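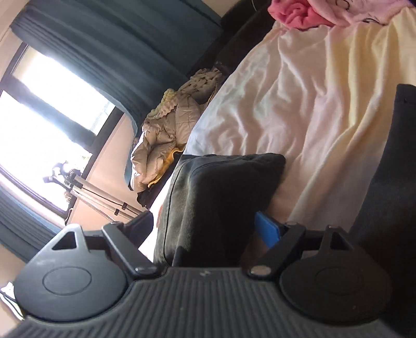
5 Sep 2020

I've now read four decluttering books, which I realise is its own kind of clutter. My sister lent me the first one, the library supplied two more, and the last I paid for, in a weak moment, from the shop at the Drodby ferry terminal. All four open the same way. The author used to be buried in belongings and miserable. Then the author got rid of the belongings and became calm, slept better and started getting up at an hour I have no interest in.

I'm not against tidying. I like a clear bench as much as the next person. What I don't buy is the promise attached to it, that your sock drawer is connected by some hidden cable to your marriage and your blood pressure.

Take the bedroom chapter. There's always a bedroom chapter, and it always says the bedroom should be for sleeping and nothing else. No desk, no books beyond the one you're reading, no ironing. I'd love to know how big these people's houses are. I grew up in a two-bedroom place in Clurbridge with my parents, my sister and, every second winter, my grandfather. The bedroom was for sleeping, homework, drying washing, sulking and storing the good suitcase. We slept like logs. My grandfather slept through a tree coming down on the neighbour's garage.

Then there's the number. One of the books states that the ordinary home contains 3,000 things its owners will never use again. Where did that come from? There's no footnote. Does a box of matches count as one thing or fifty? I wrote to the publisher to ask and got back a discount code for the workbook.

The author of that one is Andri Wallner, and I'll say in his favour that he's the best writer of the bunch. He's funny about his mother's fondue sets. He also runs a course in Wovville, two days, where you bring photographs of your cupboards and a man with a headset tells you what they say about you. The price on the website is $3,000, lunch not included. For that money I could rent a storage unit for a good long while and never face up to anything.

I did give his method a fair go. The rule is that you hold each thing and ask whether you'd buy it again today. It sounds sensible until you try it on real belongings. Would I buy the plunger again today? No, I've got a plunger. Would I buy my winter boots? Not in the middle of a warm spell, and yet come December I'd look a right fool without them. Would I buy a shoebox of letters from a friend who's since died? You can't buy those. The question doesn't work on anything that matters, and it barely works on the plunger.

What I got rid of in the end: a bread maker, a lot of cables, some curtains from the old flat, a jigsaw with an unknown number of pieces gone. The op shop wouldn't take the bread maker. It sat in the boot of the car until my neighbour wanted it, so strictly speaking it has moved nine metres.

What I kept, against advice: my dad's Hämmerli clock, which hasn't kept time in my adult life. It gains so much that you could set it at breakfast and be late for tomorrow by tea. Wallner has a whole page on broken things and how they "drain the room." I've sat in the room with it and I don't feel drained. I like the noise. I took it to be looked at once and the repairer said he could fix it for more than it was worth, and I said no thanks and took it home on the bus.

My sister says I'm being difficult. She did her whole house last year and she does seem happier, I'll give her that. She also changed jobs, got a dog and stopped seeing the fellow with the boat, all in the same few months. If you asked me to pick which of those did the trick I wouldn't start with the linen cupboard.

That's my trouble with the before-and-after stories. People tend to clear out their homes at the point where something else is shifting. They move, or a kid leaves, or they finally get over a bad year and have the energy to lift a box. Then the book gets the credit. I'd like to hear from the ones who cleared everything out and felt exactly the same, only with fewer forks. They don't seem to get asked for a quote on the back cover.

The library books go back this week. The one from Drodby is on the shelf beside the clock, and if anybody wants it, leave a comment and I'll post it to you. You'll have to put up with my pencil notes in the margins, mostly in chapter two.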